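Flusswandern in Vaher

Das Flusswandern in Vaher ist eine Form des Kanusports, bei der mehrtägige Strecken in offenen Booten zurückgelegt werden und die Verpflegung vollständig an Bord mitreist. Es verbindet sportliches Paddeln mit Lagerleben am Ufer und zählt zu den lebendigsten Wassersporttraditionen der Region. Die bekannteste Strecke führt von Peritstead flussabwärts bis Novham und ist auch für Einsteiger mit etwas Kondition wunderbar zu schaffen.

Geschichte

Die ersten Wanderfahrten gingen aus den Transportfahrten der Flussbauern hervor, die Mehl, Obst und Eier auf dem Wasserweg zu den Märkten brachten. Als die Straße nach Novham ausgebaut wurde, verlor der Fluss seine wirtschaftliche Bedeutung, die flachen Lastkähne aber blieben. Der Bootsbauer Valdis Kalniņš verkleinerte ihren Rumpf und schuf damit einen Wanderkanadier von erstaunlicher Kippstabilität - ein Boot, in dem man beinahe stehen kann und das trotzdem herrlich leicht läuft.

Bald darauf gründete Jaanus Adomaitis in Peritstead den ersten Wanderpaddelverein. Auf ihn geht auch das handgezeichnete Streckenbuch zurück, dessen Angaben zu Kehrwassern und Kiesbänken bis heute geschätzt werden. 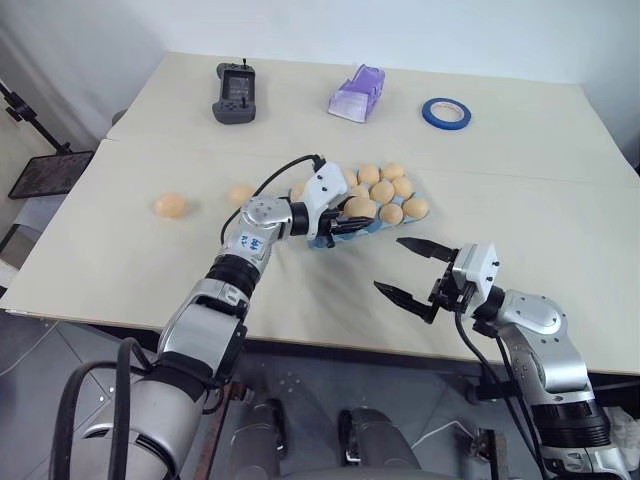 Lesezeit: 5 Minuten

Boote und Ausrüstung

Gefahren wird überwiegend im Zweierkanadier. Der verbreitetste Typ ist der Jatunano, ein Boot mit flachem Boden, mäßigem Kielsprung und auffallend hohem Bug, der Wellen und Treibholz gleichermaßen gelassen nimmt. Ältere Exemplare sind aus Zedernholzleisten gebaut, neuere aus Polyethylen. Liebhaber schwören auf die Holzversion, und wer einmal an einem stillen Morgen darin gesessen hat, versteht das sofort!

Als Paddel dienen Stechpaddel mit langem, schmalem Blatt, dem sogenannten Otterschwanz. Sie lassen sich nahezu lautlos führen und eignen sich hervorragend für den Unterwasserrückholschlag. In den seichten Abschnitten oberhalb der Mündung wird zusätzlich eine Stakstange mitgeführt.

Das Gepäck liegt in wasserdichten Tonnen, schwere Stücke mittschiffs und möglichst tief. Empfindliche Lebensmittel kommen traditionell in die hintere Tonne, zwischen Schlafsack und Kleidung. Schwimmwesten sind bei allen Vereinsfahrten Pflicht.

Strecke

Oberhalb von Peritstead ist der Fluss schmal und kurvenreich, mit kurzen Schwällen, die je nach Wasserstand bis Wildwasser II reichen. Danach öffnet sich das Tal, die Strömung wird ruhiger, und es beginnt der landschaftlich schönste Teil mit Schilfgürteln, Altarmen und Sandufern. Zwei Wehre müssen umtragen werden, beide am linken Ufer. Der Rastplatz unterhalb des zweiten Wehrs ist wegen seiner Abendsonne sehr beliebt.

Veranstaltungen

Höhepunkt des Jahres ist die Lichterfahrt im Dezember, bei der die Boote mit Laternen am Bug in Novham einlaufen. Beim bislang größten Treffen gingen 1.172 Teilnehmer aufs Wasser, am Ufer standen 2.000 Zuschauer. Die sportliche Wertung im Zweierkanadier gewannen damals Yuk-lan Fang und Cristóvão Leitão, die auf den letzten Kilometern mit einem prachtvoll gleichmäßigen Schlag am Feld vorbeizogen.

Literatur

Raimonds Ķēniņš: Mit dem Otterschwanz nach Novham. Wanderfahrten in Vaher. Selbstverlag, Peritstead.

Jaanus Adomaitis: Streckenbuch für Wanderpaddler. Zweite, ergänzte Auflage, Novham.

Zuletzt bearbeitet: 3. Apr. 2023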